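Emília Šťastný on leaving Brerkach behind

When Brerkach began, Emília Šťastný was the youngest name on the cast list and had never worked on a television set. Six series later she is one of only two actors who have been with the hospital drama from the first episode, and the final one goes out on 16 September 2019.

She plays Ledon, the junior porter who became a ward manager. The part was written for four episodes.

"I was meant to be sent off to another hospital," she says. "They had filmed the goodbye and everything. Then Chunhua asked me to come in for a chat, and I thought I was in trouble."

Chunhua Ye, who created the series, cut the farewell and gave the character a flat, a brother and a long-running feud with the night staff. The brother, played by Aiguo Dai, was popular enough that his death in series five brought 1226 letters to the production office. Šťastný read a good many of them in her dressing room between takes.

The last block of filming took place in February, mostly at night. The closing scene between Ledon and the retiring matron, played by Heiðrún Holst, was left until the end of the schedule. Director Cuiping Tian kept rehearsals short – one read-through, one walk through the corridor, then straight into it.

"Heiðrún and I had hardly spoken all day," Šťastný says. "We both knew that if we started talking we would be no use to anyone."

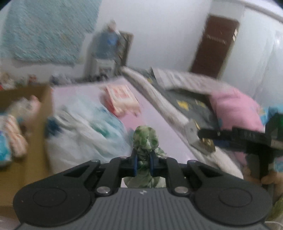 She has since finished a stage run in Batov and starts work on a crime serial, Deng, later in the year. She plays a solicitor, and is pleased to be wearing her own shoes again after six series in hospital clogs.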